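Jerness opens its summer table linen sale, with 85 plaid cloths at the Bruvitz market hall

2019-06-14 - I'm Natalia Cisneros, I run Jerness, and I'm so happy to say our summer cloths are finally ready! We've been sewing since last September (my thumbs can tell you all about it) and there are 85 of them, every one a loud, cheerful plaid. They go on sale at the Bruvitz market hall this month, then travel up to the Hukov shop.
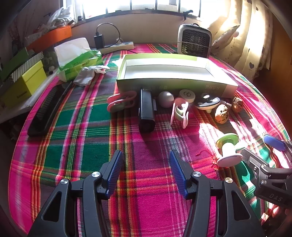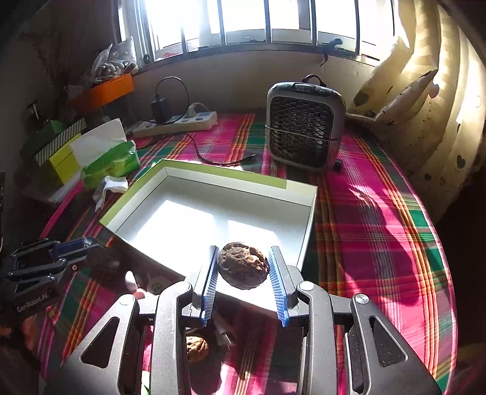
A bright plaid on a round table, with the sun on it.

Prices start at 52 dollars for the small square and go up to 135 for the big round, and yes, napkins are extra. I get asked all the time if so much color is too much once there's stuff on the table. I say no - magenta, green and orange together can take a walnut, a pink clip, an empty thread spool and a shallow open box, and still look like a party. Plain cloths make me nervous, to be honest. One drip and you're done.

Cha, the little tea counter next door to our stall, will be pouring iced tea for anyone who stops by, and I'll be cutting fabric scraps for kids who want to make a doll blanket. If your table is an odd size, bring the measurements and we'll work it out together. You'll find me at stall 536, probably talking too much!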